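**Will a floor treatment stop my drone set booming, or am I being sold something?**

Posted by Rosalba Russo in Live and Home Sound

I make long pieces out of sine tones and field recordings, and I stream a set from home every April. Most of it sits on a low tone at 80 Hz. In headphones it's steady. In the room it swells in one corner and almost vanishes where I sit, so I keep pushing the fader up and then the stream is far too loud at the bottom.

A man at Corberg told me the floor is the culprit. He wants me to put their Borar platforms under both speakers and lay their "tuned underlay" beneath the lot, and the quote came to 1430 euros. There was a graph with no numbers up the side. I asked what the numbers were and he said the ear is the best judge. Has anyone here used this stuff and measured it?
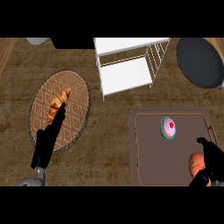 **Reinhold Brandes**

Your bass problem is a room problem, and I'd want far better evidence than that graph before blaming the floor. A low tone bounces between the walls and piles up in some places and cancels in others. At 80 Hz the wave is over four metres long. A few millimetres of anything on the floor won't trouble it. Even a broad brown carpet like that one, covering nearly everything except a strip of floorboards at the side, will only take the edge off the higher stuff, say from 1000 Hz up. It can make speech sound less splashy, and people then report that the bass has "tightened", which I have never once seen in a measurement.

Try this before you spend anything. Play your tone at a moderate level, walk slowly round the room and mark where it's loud and where it disappears. Then move your chair. If half a metre changes it completely, you've got your answer and it cost nothing. After that, move the speakers. Thick absorbers in the corners do help a bit, but they have to be much thicker than most of the ones sold for the job, and at 80 Hz I'd still expect to be disappointed.

And mix the low end on headphones for the stream. Your listeners aren't sitting in your room.

**Renzo Piras**

I've got the Borar platforms and they made a HUGE difference, much deeper and more musical. Didn't measure, don't need to. I did swap my cables and shift the desk the same afternoon but I'm sure it was the platforms.

**Assunta Orlandini**

Renzo, you moved the desk.

Rosalba, there is a short piece on this in the old Cukska members' magazine, by Corrado Guerra, who ran a listening room for tape music. He tried isolation feet, two kinds of underlay and a shift in seating.
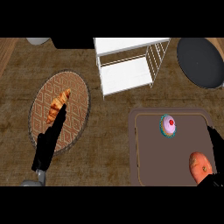 *Cukska*, no. 192

His result was that only the seating did anything to the low tones. I'd be careful with it all the same. It was one room and one microphone, and he doesn't say how loud he was playing. Platforms can be worth having if the floor itself is rattling or the neighbours downstairs complain, so put your hand flat on the boards while the tone is going. If you feel very little, keep your money.

I'd also ask Corberg for a before and after sweep with the chair left in the same place. I asked for one when they tried to sell me the Ferri pads and I'm still waiting.

**Rosalba Russo**

Moved the chair forward by an arm's length and the tone came back. The corner still booms. I've written to ask for the sweep.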